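Listings showing rent as $2: a troubleshooting log
By Ngozi Ajayi
June 4, 2018
3 min read
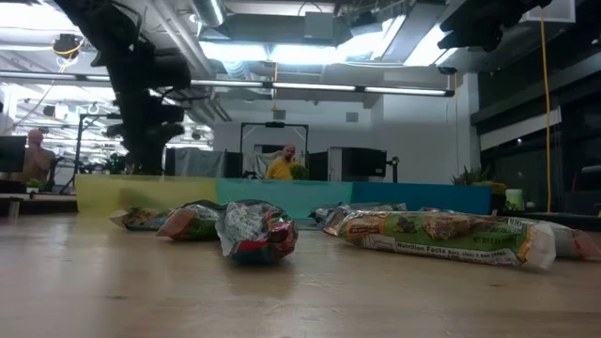 Ticket opened by the Skernell leasing desk, first thing in the morning: "All our apartments are two dollars. Phones won't stop. Please advise."

Priority was set to Low by whoever filled in the form. I raised it.

First check. Pulled up the Skernell building page on the public site. The studio on the second floor, which should rent for $1,278 a month, was on offer for $2. So was the penthouse with the terrace. Parking was still full price.

Second check. Looked at the same units in Thampi, where the leasing desk types in the rents. All correct. Thampi sends a nightly file to Astance, and Astance feeds the website, so one of those had lost its mind overnight. Called Astance support. They said to clear my browser cache. I cleared my browser cache. Rent was still $2.

Meanwhile the desk had taken 73 inquiries, several from people offering to pay the full year up front. One gentleman wanted to know if utilities were included. I asked the desk to stop replying "let me check" as this was being read as encouragement.

Opened the nightly file by hand. The rent column looked fine until I noticed it had moved one place to the right. In its old spot sat a new column called "lease_option," with the number 2 in every row. Astance doesn't read column names, it just counts across, and it had published what it found.

Asked Thampi if anything had changed. They said no. Asked again with a screenshot. They said there had been "a small improvement" to the export, first announced in March, in a newsletter that goes to an address belonging to our old property manager. He left to sell boats.

Fix, in order:

Paused the nightly feed.
Took the Skernell units offline – the desk's phones went quiet soon after.
Switched off the new column in Thampi under Export, Advanced, Legacy (it is not a legacy feature).
Sent the file again by hand and checked three units against the rent sheet.
Put the listings back up.

Rents correct on our own site by lunch. The partner site, Flasora, keeps its own copy and refreshes when it feels like it, so the studio stayed at $2 over there until evening. Their help page says to allow for "normal delays."

Still open: I've asked Astance for a floor on rents, so that anything under $200 gets held for a person to look at. They have logged this as a feature request and sent me a survey. Thampi's newsletter now comes to me.

Desk has asked what to tell the man who wants the penthouse. I have passed that one to legal.

Status: Resolved, watching tonight's file.

We use cookies to improve your experience on this site. By continuing to browse you accept our cookie policy. Accept | Manage settings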